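Gripper trials: where we got to

Quick one this month, deadline came up fast. We've been running the Aren jaws against the Vendex pair in simulation. Same white arm, same controller, same table. Only the fingers change.

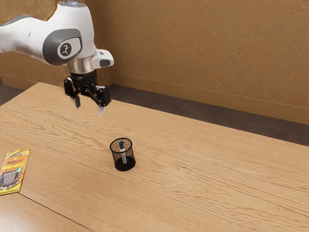 Scores so far. 223 runs split over 2 jaw sets, all with the Arruda controller. Aren ahead on flat stuff, Vendex ahead on anything thin. Neither likes a soft bag. Friction values are still the April ones, so don't quote any of this outside Rivotlow yet. Contact solver blew up on 3 runs, those are thrown out. Re-running overnite.

Also swapped the wrist camera settings twice. Wider view helped the approach, made depth worse up close. Going back to the narrow one unless somebody objects.

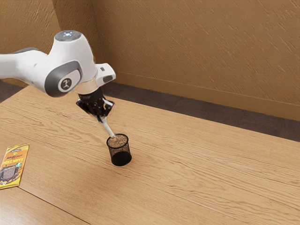 Thin objects are where the time goes now. A parallel jaw gives you a line of contact and not much else, so anything long wants to pivot. Worst with the grip off center. Take the white stick held on a diagonal with its low end down at the rim of the mesh cup: a few degrees of tilt matters a lot there, and the planner doesnt know about the tilt at all. It thinks the stick is rigid to the hand. Need a pose estimate after the grasp, not just before.

Next: 2 finger pad shapes to compare, one grooved, one flat. Config files are in the shared folder, old ones moved to archive. Send bag ideas.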